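27 June 2023

Zuveck has ended a trial in which its robot arms wiped counters and put away dishes in 2 test kitchens. The arms made 300 attempts, and 96 needed help from a person.

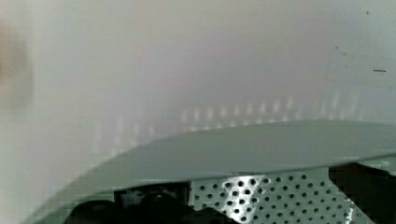 Wiping went better than stacking, said project lead Viorica Bratu. Cups were the hardest part. "It's still slower than I am," she said. "I wouldn't sell it to anyone yet."

A second trial, on restocking shop shelves, begins in July.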